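Handout 2: Drainage, Airflow and Drying at the Kitchen Sink
Household Hygiene and Materials, Vultville evening program
Notes prepared by Yolanda Pruitt, 2022-11-16

## 1. Why wet storage matters

Bacteria on kitchen surfaces need water, a food source and a tolerable temperature. The food source is hard to remove completely, and room temperature is fixed by the people in the room. Water is the variable a household can change with little effort.

A cellulose sponge holds water in two ways: as free water in the large pores, which drains under gravity, and as bound water in the cell walls, which leaves only by evaporation. Squeezing removes most of the first kind and very little of the second. Drying time is therefore set by airflow and exposed area once the sponge has been wrung out.

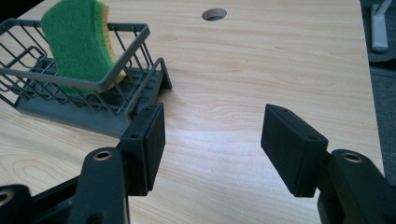 *Fig. 1. Wire sponge caddy on a wood-grain tabletop.*

## 2. Contact area

Where a wet item touches a solid surface, evaporation from the touching face stops. A thin film of water forms at the joint and is held there by surface tension. Open wire supports limit contact to a set of narrow lines. Solid dishes without drain holes do the opposite — the item sits in its own runoff.

Orientation has a separate effect. A slab stored on its long edge drains through a greater height than one lying flat, and both large faces are open to the air.
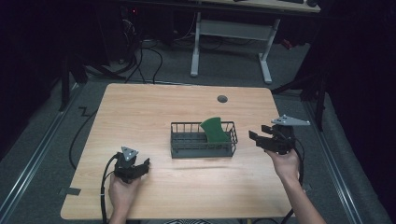 **Does a dry sponge count as a clean sponge?**
Drying slows or stops growth, but many organisms survive it and resume when water returns. Treat drying and cleaning as separate steps.

## 3. Worked exercise

The Mimari worksheet uses weighing to follow water loss. The sponge weighs 31 g dry. After soaking and a light squeeze it weighs 371 g. Find:

- the mass of water held
- the mass remaining when 50 percent of that water has left
- the ratio of water to dry sponge at the start

Water held is 371 − 31 = 340 g. At the halfway point the sponge carries 170 g of water and weighs 201 g. The starting ratio is 340 / 31, or 11.0 to one decimal place.

Record the room humidity with every weighing. Results from January are not comparable with summer results unless this is noted.

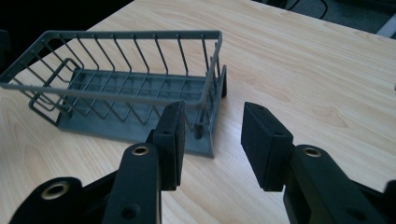
*Fig. 2. Wire rack with base tray.*

## 4. Trays and standing water

A tray protects the counter and collects runoff. It also raises the humidity directly under the load if it is left full. Empty it after each use and wash it with detergent. Mineral scale holds moisture and should be removed with dilute acid, followed by a rinse. Never combine acid with bleach.

Reading: Pettigrew, chapter on evaporation; Hendier lab sheet, both sides.
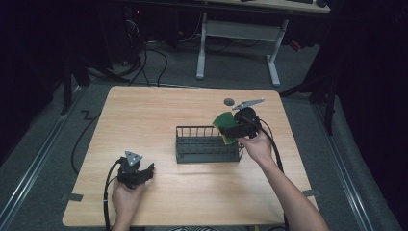 ## 5. For next session

Bring one weighed sponge, dry, in a labeled paper bag. Scales are provided. Write up the exercise from section 3 with your own figures and state the units on each line.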